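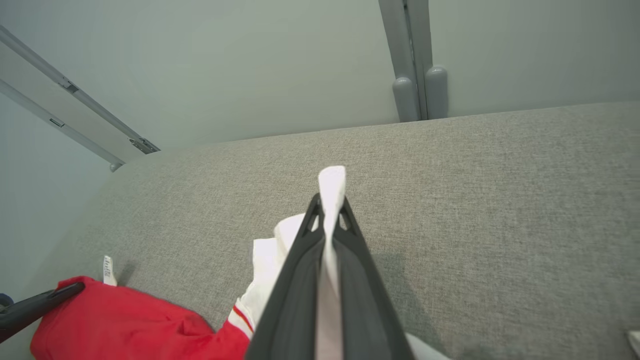 # Skondness: viewer questions

Last updated 19 July 2024

**How many episodes are there?**

There are 92 episodes across seven series. The final series is shorter than the others, with eight episodes, and the last of those runs to 100 minutes without breaks.

**Do I need to watch from the beginning?**

Series one and two tell one story and should be watched in order. Series three moves the family from the harbour to Brerora and brings in most of the later cast, so a lot of people start there. You will miss who set fire to the boatyard, but it is explained again in the third episode.

**Is Brerora a real place?**

No. The town was made up for the programme. The street scenes were filmed in two different villages, and the shops on the hill are a set.

**Why is the Christmas episode listed separately?**

It was made between series four and five and first shown in November, ahead of the repeats. Some listings count it as episode one of series five, which puts every number after it out by one. On this site it is a special and is not part of the 92.

**Who owns the Alexiou hotel at the end?**

The younger sister. The papers are signed in the second-to-last episode, but the scene is short and comes straight after the wedding, so it is easy to miss. The brother keeps the flat above the kitchen.

**What happened to the doctor from series two?**

She left for a job in Sirkwood and is mentioned twice afterwards, both times on the telephone. She does not come back for the finale. The voice on the answering machine in series six is a different character.

**Did they both get on the ferry?**

The last shot shows one suitcase on the deck and two cups on the rail. The script does not say any more than that. We get more messages about this than anything else and we don't have a private answer.

**Why does the theme tune change?**

The original recording was used for the first three series. From series four there is a slower version with no singing. The first version returns once, over the closing titles of the final episode.

**Are the episode guides complete?**

Series one to six are finished. Series seven has 23 scenes still to be written up – mostly hotel scenes from the middle episodes. Guides contain full spoilers from the first line.

**I found a mistake. Where do I send it?**

Use the form on the contact page and give the series and episode number. Please check the corrections list first. It has 307 entries and yours may already be there.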